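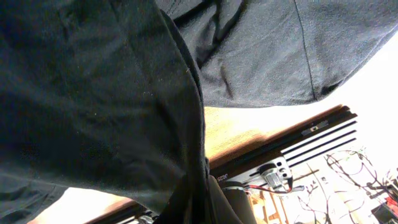 Garments over the bench rail, with the JG25 marking and one gear motor on its bracket.

Garment Handling Cell, Equipment Budget: Progress Report to the Sterndale Fund
Prepared by Ekua Frimpong, Dec 17, 2018

You asked in September for a shorter report. Here it is, along with a longer list of things we would like to buy.

Spending first. The wrist cameras and the first pair of grippers are paid for. The second arm is on order from Carkport, whose sales desk answers the phone beautifully and whose shipping desk has yet to be reached. Their latest promise is 45 days. We have budgeted for 45 days and planned for longer.

Cabling came in $302 over the estimate. I had priced the cable and forgotten that cable needs connectors at both ends. The overrun came out of the travel line, so the visit to Londoño's workshop will be a phone call.

We held off on the rail upgrade. Ovulmont quoted us a very handsome replacement for the bench rail, and I spent an afternoon trying to think of a problem it would solve. The quote is good until spring if anybody on your side can think of one. 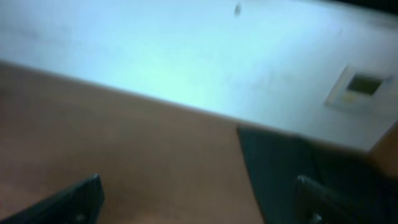 Wrist view with the gripper fingers open and nothing between them. The blur is from motion.

Blur is the reason the camera line has grown. The units we bought are fine when the arm holds still, and we did not buy the arm to hold still. A faster-shutter model would need better lighting to go with it, and I would like the two approved together. One without the other will simply produce a different kind of bad picture. The pair comes to some $700 per wrist. We can slow the arm down in the meantime at no cost except everybody's patience.

Dark clothing remains the expensive part of the plan.
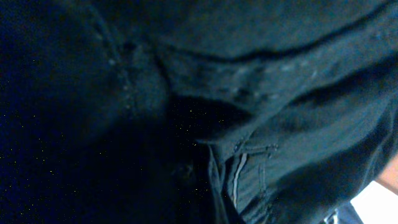 Seams and pockets are what we need the software to find, and on navy or black cloth it has to find them in something close to a coal cellar. Lamps help up to the point where pale surfaces wash out completely, which on our bench comes early. I have asked for quotes on 3 diffused lamps with dimmers, to be tried before we talk about depth sensors, whose prices I have seen and would prefer to break to you gently.

Requests for next quarter, in the order I would cut them last: lamps, cameras, spare gripper fingers, a cable tray. The tray is cheap, and I would be grateful if it survived this time.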